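Minutes of the Stedum house meeting, 9 June 2020

Taken by me again, so please forgive the spelling. We started late on account of the kettle.

Present: Qianru Jia (chair), Plasier, Fang, Iter, and me with the notebook.

1. Last meeting

I read out the April minutes and we agreed them with one change. Fang wants it on record that the missing pillowcases were found in the hall closet, not in Fang's room. Done!

2. The back bedroom

Most of the evening went on this one. The green fitted sheet is staying. Plasier would still like white, but Qianru pointed out that the green one fits the mattress and the white ones never have, and that was pretty much that. The little light-blue clips at the corners stay too. I was asked to write down that they belong to the bed and shouldn't wander off to the kitchen to close chip bags.

We went back and forth on the stools. Iter would like the round wooden one kept at the far side, and the white one with the holes in the seat on this side, so there's somewhere to put a pile down (mine ends up on the floor, I admit it). All in favor. The gray shelf is to be kept clear until we decide what goes on it, and I suspect that will be on the agenda in the fall as well.

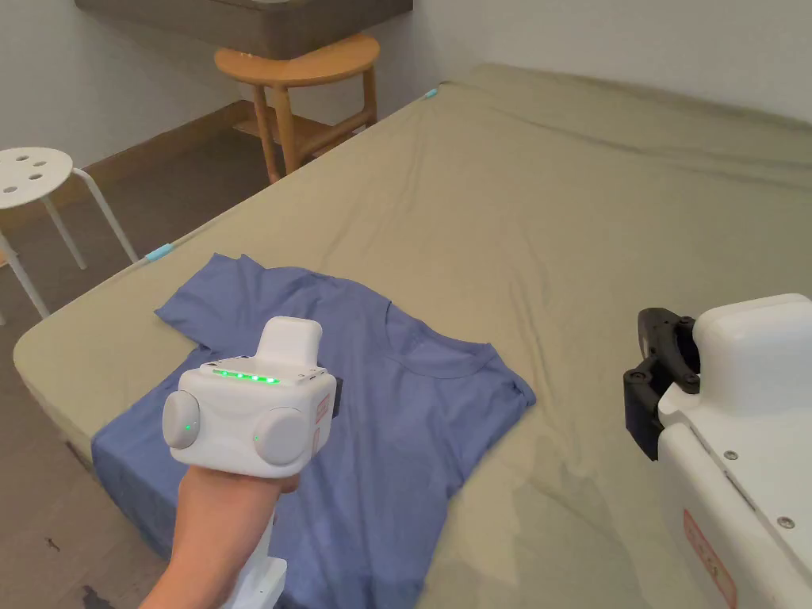

3. Folding

Okay, so this was the lively part. We've got 22 blue T-shirts for the summer program and they all have to be folded the same way or they won't fit in the drawers. Qianru has tried two ways of doing it and prefers the one where you lay the shirt out flat on the bed, smooth it from the collar down, bring in the sleeves, and then fold it up from the hem. Fang folds in the air, against the chest, and is very quick, but the sleeves come out all over the place.

We talked for ages about wrinkles. That thin blue fabric shows every crease, and the collar likes to bunch up and stand on its own however you put it down. Plasier suggested ironing. There was a silence. We settled on smoothing by hand, and anyone who wants to iron is very welcome to.
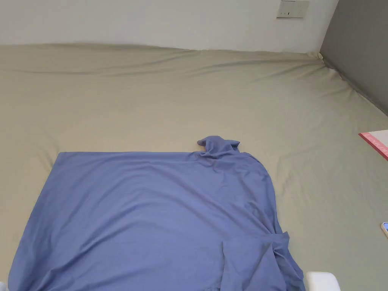

Also agreed: one shirt on the bed at a time. Iter had a stack going last week and it slid off the side, and then we couldn't tell which ones had been checked for loose threads. Checking comes first, folding second, drawer last.

4. Hanging and clips

Plasier reported on the small black clips. They hold the blue jersey fine if you catch it right at the corner, but you do need to pull the top edge tight or the whole thing sags in the middle. I asked if that stretches it out. Opinions differed! Plasier will leave one hanging overnight and tell us.

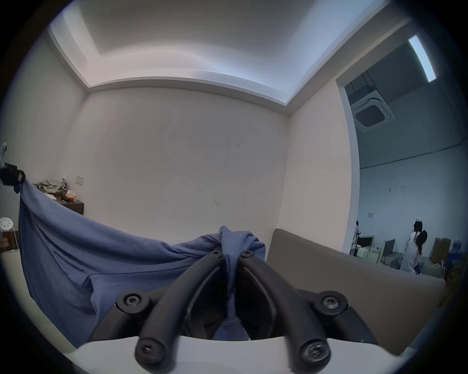 Fang asked for more clips and the price came to $9 a pack, which we approved. Hangers would be $68 for the lot and we said no, at least for now.

5. Other business

The walls in the small room have some scuffs and scratches. Iter has leftover off-white paint and will try a patch low down first. Qianru would like the cove light in the ceiling switched off by whoever is last out.

Actions

Plasier: overnight clip test.
Fang: buy one pack of clips, keep the receipt.
Iter: paint patch.
Qianru: write the folding steps on a card for the bedroom.
Me: type this up, and fix the kettle.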